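Vostari Bench Mat, 7 mm
Wurnside Workshop Supplies

Colour: charcoal or light grey
Width: 60 cm
Length: 100 cm
Thickness: 7 mm
Sold by: single mat or pack of 3

The Vostari is a rubber mat for workbenches and repair counters. It lies flat from the first day, it does not slide when you lean on it, and small screws stay where you put them. We have sold it in our shop for several years and it is still the mat we use on our own counter.

The upper side has a fine texture, similar to the cover of an old school notebook. You can write on paper on top of it without making holes. The underside has shallow grooves, and these hold the mat on painted, varnished or stone surfaces. On raw timber the grip is a little weaker, so for this we recommend the Imenus corner pads, which are sold separately.

Please unroll the mat in a warm room and leave it for one night with the grooves facing down. In February we receive many messages from customers who unrolled it in a cold garage and found that the corners were standing up. The corners will come down by themselves when the rubber is warm. Do not use a hair dryer or a heat gun. 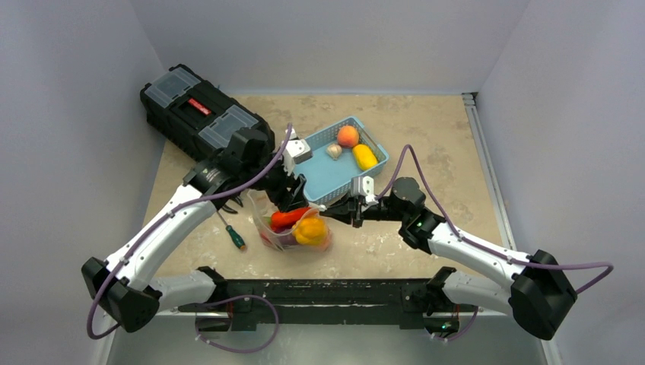 Cutting is possible with a sharp utility knife and a metal ruler. Make three light cuts in the same line instead of one heavy cut, and put a piece of cardboard under the mat. If you prefer, we can cut it for you before shipping. Write the size in centimetres in the order notes. A mat which was cut to your size cannot be returned.

Cleaning: warm water and a small amount of dish soap. Oil should be wiped the same day. Acetone and brake cleaner will leave a dull mark, and this mark is permanent. The mat is not made for soldering. For that work please look at the Bognár silicone mat, which is thinner and has a higher price.

There is a smell of rubber in the first week. It is not strong, but some people are sensitive to it, and a few hours on a balcony will help.

Questions from customers

Can I join two mats? Yes, side by side. The edges are straight, but a thin line will be visible between them.

Is the light grey difficult to keep clean? It shows pencil and grease sooner than charcoal. Jingyi Lü in our shop uses the light grey for watch repair and prefers it, as small dark parts are easier to find.

Does it fit in a drawer? Only if you cut it. Please do not fold it.

Shipping and pickup

Orders received before Thursday noon leave our warehouse in the same week. The mat is shipped rolled in a cardboard tube. For pickup, or for an order of more than one pack, please write to Mohammed-Awal Odoi at the Wurnside counter and he will prepare it for you.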